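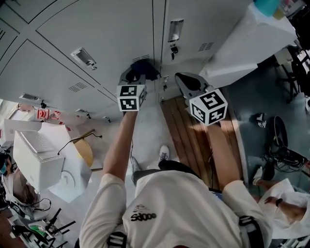 Visit report: Condberg open day, hand-held grippers and head cameras

September 6, 2025

Condberg opened its test floor to outside users this year, and I went along to compare hand-held grippers before we settle an order. Gerrit Van Damme ran the demonstrations. The morning was given to grippers and tracking, the afternoon to the arms and controllers.

Grippers

Two models were available to try, the Lular and the Esteck. Both are held in the fist and worked with a trigger, and both carry a printed marker cube on top so that the position of the tool can be recovered from camera images. The jaws are the same part numbers as those sold for the arms, so what the hand can pick up the arm should in principle be able to pick up too.

The Lular opens to 100 mm. The trigger is light and has very little play. It handled cloth well: a single layer could be pinched at the fold without catching the layer below, provided the fingers came in nearly flat. Against a hard vertical surface, such as a locker door, the fingers flex and then slip sideways if pushed too far. I found it took several attempts to learn how much pressure was enough.

The Esteck opens to 126 mm and is heavier at the front. The wider opening helps with shoes and boxes. On thin fabric it was the worse of the two, as the finger pads are stiff and the tips do not meet cleanly. The trigger return spring is also strong, and my forefinger was sore by lunch.

Neither model gives any sense of grip force beyond what comes back through the trigger. Gerrit said a version of the Lular with a force readout is planned, but he would not give a date.

Marker cubes and cameras

Tracking depends on at least one face of the cube being seen well by the head camera. With both hands working low down, and the head tilted forward, this was mostly the case. It failed when one wrist was turned outwards while the other arm crossed in front. The software then holds the last good position for 12 frames and after that marks the segment as lost.

The cubes on show had large, simple patterns with a thick black border, and these read well at arm's length. Gloss is a problem. A laminated set was tried under the ceiling lights and dropped out far more often than the matt set, so we should print on matt stock.

The harness is comfortable enough for short sessions. The shoulder straps are adjusted by plastic buckles and stayed put when I bent forward. Cable routing needs work - the lead catches when reaching to one side, and I would want a clip at the waist.

Arms and controllers

The replay test was done on a pair of Vanhove arms. Recorded motion is filtered and then sent to the controller, with a stated delay of 24 ms. Slow cloth handling replayed well. Quick turns of the wrist were cut short at the joint limits, and the controller logs this without warning the operator. I asked for the log format and was given a copy.

Order

One pair of Lular grippers with matt cubes, on trial. The Esteck only if the softer pads, due after August, can be supplied with it. Harness to be looked at again once the cable has been moved.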